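Swimming the Dreltby, one lap short

She did not want her name in this. Fine by us. She swam the Dreltby crossing in July, 26 hours in the water, and got pulled out within sight of the far beach. We talked over bad coffee on a Sunday, she had somewhere to be.

First thing she said was that people keep congratulating her. "I didn't finish. They say well done and I say, for what?" Then she laughed and ate half my muffin.

She started late. No school team, no club. Learned at the Bilgin pool as a grown woman, in the slow lane, next to a man doing water aerobics. Took her a whole winter to breathe on both sides. "I hated it. I went back every morning anyway, I'd paid for the year."

The training was dull, she says, and she means it. Long sets at a pace you could talk at. Cold showers. Four hundred lengths in one session when the lake was closed, which she does not recommend. "400. You lose count, you start over from whatever number feels fair." 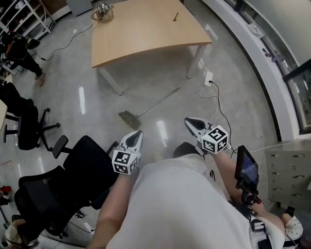
What do you think about for 26 hours?

Food, mostly. "I planned a whole dinner for people I haven't seen since high school. Who sits where. Then I got to dessert and it was only dark out for an hour."

The dark was the bad part. The support boat, the Orkix, kept a green light on the side she breathes to, and she fixed on that. Around midnight the wind came up and the light started going up and down and she got sick. Threw up warm broth, twice. Kept going. Her crew fed her every half hour off a pole with a cup on the end, no touching the boat allowed, and by dawn she was just telling them no.

"You get rude. I said things to my own sister on that boat." They have since made up. Mostly.

Money came up, because it always does. The boat, the pilot, the fee, the week waiting on weather in a rented room at Jarasier with one window that didnt close. She had put away 1000 dollars for extras and it was gone by the third day, on takeout and a second wetsuit she wasn't even allowed to wear for the swim. Sold her bike after.

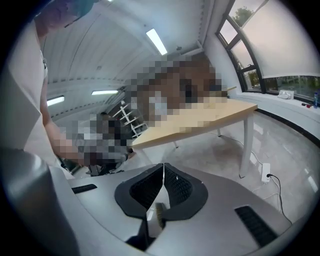
Her sister has said, more than once, that the tide was the whole problem and that any other week she would have walked up that beach. She doesn't buy it. "The tide is in the tables. I picked the day. I was slow in the middle and the middle is where you pay." The pilot called it at breakfast time, she argued, he called it again.

The pilot's log gives 459 strokes for the last stretch before she came out. She has the page at home, in a drawer with the takeout menus.

Will she try again? She'd rather talk about her shoulder, which clicks. Doctor says rest. She's resting by swimming – short ones, she says, just to keep it loose. She has also called Jarasier about the room. Asked for a diffrent window.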